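把持ラベルを開度だけで付けるのをやめた

7月16日(火)

前回の続き。布の持ち上げタスクで、把持の開始時刻と終了時刻をどう決めるかという話である。5月に書いた記事では、指の開度が閾値を下回ったら把持開始、上回ったら把持終了としていた。剛体ではそれで足りていたので布でも同じ規則を流用したが、学習した方策の挙動がおかしく、ラベルを疑うところまで戻ってきた。

症状は単純で、方策が布に触れる前に指を閉じ、何も挟まないまま持ち上げ動作に移る。これが一度起きると、腕は空のまま置き場所まで行き、律儀に指を開いて終わる。損失は十分に下がっていた。検証側の行動誤差もきれいだった。最初はデータの量を疑い、次に画像エンコーダを疑い、それぞれに一週間ずつ使った。順番が悪かった。

手持ちグリッパで集めた251エピソードを全部見直したところ、開度の規則で付けた把持区間が目視と食い違うものが56あった。食い違いの中身は三種類に分かれる。

ひとつめは、閉じたが布を挟んでいないもの。薄い布では、挟んだときの開度と空振りのときの開度の差が推定ノイズに埋もれる。箱やコップなら物体の幅のぶんだけ指が止まるが、編み地は潰れるのでほとんど止まらない。

ふたつめは、挟んだあとに滑って抜けたもの。開度はずっと閉のままで、規則の上では把持が続いていることになる。56のうち多数はこれだった。

みっつめは逆で、厚く重なったところを挟んだために開度が閾値まで下がらず、把持が始まっていないと判定されたもの。数は少ないが、閾値を上げるとひとつめが増えるので、閾値の調整だけでは両方を同時に減らせない。閾値を振った曲線も描いたが、谷が浅く、どこに置いても大差がなかった。

方策の側から見ると、ひとつめとふたつめは「空の指を把持中として扱う」教師になる。うちの構成では把持ラベルを補助損失に使い、さらに持ち上げ段階への切り替えにも使っているので、影響が二重に入る。症状と符合する。

そこで、手元のカメラ画像から「指の間に布があるか」を直接推定する小さな分類器を足した。内部ではBruvelと呼んでいる。新規性のあるものではない。入力は指先付近の切り出し画像が連続数枚、出力は空・挟持・抜けかけの三値で、これに開度と開度の時間微分を連結する。時系列方向は隠れマルコフモデルで平滑化し、空から抜けかけへの遷移確率は0に固定した。

切り出し位置は固定にできない。指が開閉すると指先の見える位置が動き、布が被ると輪郭も途切れる。初期の実装では背景差分で指先を出そうとしたが、背景の側も布で、しかも動くため、まったく安定しなかった。 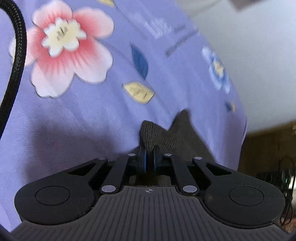

切り出しの基準をどこに取るかで、分類器の精度はかなり変わる。最終的には二段構えにした。粗い位置は機構側から、細かい位置は指先の色から求める。リンクの継ぎ目にある銀色のピンは黒い部品の上で明暗差が大きく、左右対称に並ぶので、見つかったピンの組から開度と指先の概略位置を同時に推定できる。指の内側の面に入った明るい青の帯は、濃い灰色の編み地を挟んでいるときも指の縁として残る。背後の薄紫の花柄には濃い青の葉もあるため、色だけで画面全体を探すと誤検出するが、ピンで範囲を絞った後なら問題にならない。編み地が右上に持ち上がって花柄に重なるような場面では、分類器に見せる範囲を指先の直上まで広げたほうがよかった。指の隙間だけを見せた版は、細い暗い隙間と濃色の布を区別できず、空振りを挟持と答える傾向が強かった。

ラベル付けは人手でやった。Selim UysalとNevzat Uysalの二人に独立に付けてもらい、食い違った箇所は私が見て決めている。付け方の取り決めは次のとおり。

挟持の開始は、両側の指が同じ布に接したと判断できる最初のコマ。片側だけ触れている間は空とする。

抜けかけの開始は、指に対して布の編み目が動き始めたコマ。布全体が揺れているだけのときは含めない。

終了は、布が指先から完全に離れたコマ。意図して放したか滑って抜けたかは別の欄に書く。

二人の食い違いは抜けかけの開始に集中した。編み目の動きは焦点が合っていないと読めず、手先カメラの被写界深度では布の上端がよくぼける。開始時刻に幅を持たせ、その幅の中では損失を計算しないようにしたら、学習は落ち着いた。厳密な時刻を決めようと議論していた時間は無駄だったと思う。

結果。251エピソードのうち75を評価用に取り分け、残りで分類器を学習した。分割は撮影した場所の単位で行い、同じ布が両側に出ないようにしてある。評価用75のうち、把持区間が目視と食い違ったのは、開度のみの規則で17、Bruvelで2。区間の端のずれは許容幅の内側であれば一致とみなしている。

残った2エピソードは両方とも、布が手前に垂れて指先を完全に隠したものだった。画像に写っていない以上、分類器の改良でどうにかなる種類の誤りではない。手首側の力覚があれば拾えるかもしれないが、手持ち側のグリッパには載せておらず、重量も増やしたくない。当面はピンも帯も検出できない区間に「不明」を付け、方策の学習から外すことにした。

要素を外した比較もした。開度の時間微分を外しても精度はほぼ変わらない。隠れマルコフモデルを外すと、一コマだけ挟持になる細切れの誤りが増え、区間としての一致が目に見えて悪くなる。切り出しを固定位置にした場合は、開度のみの規則と同程度まで戻ってしまった。効いているのは分類器の中身よりも切り出しのほうである。ネットワークを大きくする実験も一通りやったが、表にするほどの差はない。

新しいラベルで方策を学習し直した。構成も学習の手順も前回と同一で、変えたのはラベルだけである。空の指で持ち上げに移る挙動は大幅に減った。ただし、滑りかけたときに掴み直すという挙動は出てこない。データの中に掴み直しがほとんど含まれていないので当然で、これは収集側の課題になる。Selimは、収集の手順書に「抜けたらその場で掴み直し、最初からやり直さない」と書き足すべきだと言っている。私も賛成だが、既存のエピソードと動作の長さの分布がずれるので、混ぜ方は考える必要がある。

方策側の成功率をここに数字で書かないのは、試行のたびの初期配置をまだ揃えられていないためである。布の初期形状は再現が難しい。畳んで置く、落として置く、の二通りで試しているが、落とすほうはばらつきが大きく、条件間の差より条件内の差のほうが大きい日もあった。評価手順が固まったら別に書く。

実装上の細かい点をいくつか。

ピン検出は円検出を素直に使うと、機体の丸い窪みの縁を拾う。半径の上限を切るだけで消えた。

露出は固定したほうがよい。自動露出のままだと、白い壁が視野に入った瞬間に全体が沈み、黒い部品の上の濃色の布がほぼ潰れる。古いエピソードは自動露出で撮ってあるので、切り出し領域ごとに輝度を正規化してから入れている。

青の帯の色域は、色相だけを狭く取り、彩度の下限は緩めにした。照明が変わると彩度のほうが大きく動く。

同期ずれも一件あった。外付けの角度センサから開度を取っていた時期のデータで、画像に対して開度が遅れていた。ピンから開度を出すようにした今の方式では、画像と開度が同じコマから来るので、この問題は起きない。古いデータも全部ピンから計算し直した。

データの変換にはKivettiをそのまま使っている。区間ラベルを時間幅つきで持てないため、開始の最早と最遅を別々の系列として書き出し、読み込み側で合成している。きれいではないが、形式自体を変えると過去の実験が再現できなくなる。

次は、抜けかけの確率を方策の入力に直接渡す版を試す。Nevzatが推論の遅延を測っており、今の切り出し処理のままだと制御周期にぎりぎり収まらないらしい。ピン検出を毎コマ行わず、間を追跡で埋める方向で書き直している。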